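Robot Cell Technician – Two-Arm Station
Palacios Robotics Center, Nulham
Posted: 2019-04-01
Reports to: Dulce Zepeda, Laboratory Operations
Term: 18 months, full time, with the possibility of renewal

The Palacios Robotics Center invites applications for the position of Robot Cell Technician. The person appointed will be responsible for the setup, daily care and first-line repair of one two-arm robot station in Room 438. The station is used by the household objects group and is in operation through most of the working day.

The duties of the position fall mainly into two parts. Before each session the technician powers up the station, brings both arms to their home position, checks the zero point of every joint and confirms that the grippers open and close fully. The fingers are inspected for wear and replaced from stock when needed. Cable bundles are checked for pinching at the wrist and for slack below the table edge, and any clamp that has moved is reset before the arms are run at full speed. 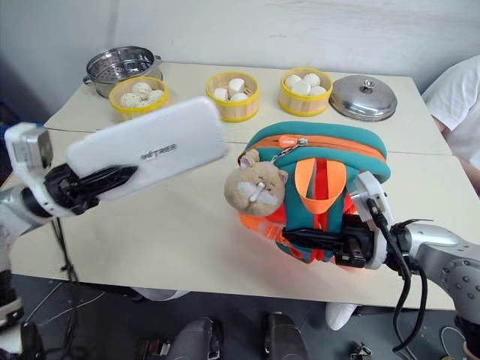 The second part is repair and record keeping. The technician will replace gripper fingers, cables, connectors and wrist covers, and will check and retighten joint cover bolts to the listed torque. Faults in the joint drives are referred to Stelletach, the service contractor, and the technician is the point of contact for those visits. All work is entered in the station log on the day it is done. The log is kept in Flerine, our maintenance system, and training in its use is provided.

The technician also prepares the work surface to the layout sheet issued for each session, and keeps the object shelves in order. Operators work close to the arms, and the technician has full authority to stop the station at any time.

Required:
– A two-year technical degree in electronics, mechatronics or a related field, or four years of comparable work experience
– Practice in reading wiring diagrams and using a multimeter and torque wrench
– Ability to lift a detached arm section with a second person
– Clear written English

Preferred:
– Experience with electric grippers or small industrial arms
– Basic use of the Linux command line
– Prior work under a written lockout procedure

Regular hours are 8:30 a.m. to 5:00 p.m. Evening work is occasionally required when the station is being recalibrated – such hours are scheduled in advance and returned as time off. New staff complete 6 weeks of supervised work at the station before taking sole charge of it.

The appointment begins in September. Applicants should submit a resume, a one-page letter describing a piece of equipment they have maintained, and the names of two references to the Nulham personnel office, marked for the attention of Dulce Zepeda. Selected applicants will be invited for an interview and a short practical exercise, in which they will be asked to replace a set of gripper fingers and write the log entry. Travel costs for the interview are reimbursed on presentation of receipts.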